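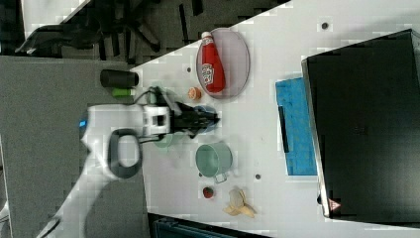

The table, with ketchup lying down.

Kaja Jõgi had agreed to lay the table for a dinner at which no one would eat, and she was taking it more seriously than the people who weren't eating.

"Ketchup stands up," said Ülle Kuusk, from the doorway.

"Ketchup is lying down tonight," said Kaja. "It's on a plate. It has a whole plate to itself. I'd lie down too."

They had been sharing the second floor of the old Bernska building since March, and had disagreed about tables the entire time. Ülle came from people who put the fork on the left and left it there until somebody died. Kaja came from people who ate over the sink. Between them they had produced a style of hospitality that Rasa Eglītis, the only guest who ever came twice, called "airport."

Kaja moved the little red fruit away from the pot, considered it, and moved it back.

"What is that supposed to be?" said Ülle.

"A strawberry."

"It's a tomato."

"Then it's the starter."

Ülle came all the way in, a bad sign. She bent over the pot, the good mint-green one, and looked into it for longer than it deserved. Then she looked at the banana. It was a toy banana, already peeled, and it had the expression of something that had gotten dressed up and been told the party was Wednesday.

"And this is the dessert."

"It's the centerpiece," said Kaja. "Dessert is the orange thing."

"The orange thing is a cookie."

"Cookies are dessert, Ülle. I don't make the rules."

The guest list was short. Rasa was coming because she had left her umbrella. Aicha Tahiri was coming because Rasa was. Triin Lill was coming because she was six and the strawberry, or tomato, was hers, along with the banana and most of the menu. She had lent it all out on strict terms, dictated to Kaja and written on the back of a Dredolitz furniture receipt. Nothing was to be licked. Nothing was to be called pretend.

"She'll want the frying pan," said Ülle.

"There's a pot."

"She'll want the frying pan as well. And the thing with the holes."

"The colander? What are we draining?"

Ülle gave her the look she usually kept for people who buy grated cheese. "It isn't for draining," she said. "It's so they can see we have one." 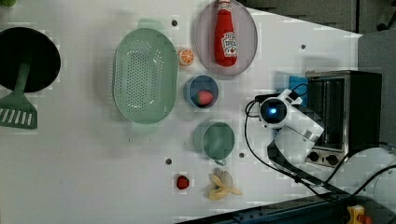
Ülle's version. Spatula across the pan, as God intended.

Kaja had to admit it had something. The spatula lay over the pan as if the cook had just been called to the telephone. The colander took up the space of two guests and made less noise than either. There was a fruit in the bowl, and the orange thing, viewed fairly and from overhead, was an orange.

"Slice of orange," said Ülle.

"I can see that."

"You said dessert."

"Oranges are dessert too."

The ketchup was still lying down. Kaja noticed this and was wise enough to look at the banana instead.

Downstairs the bell went, and then went again, lower down, as if kicked.

"Is anything pretend?" Triin shouted up the stairs.

"Nothing!" they both shouted back, and Ülle went to find the umbrella.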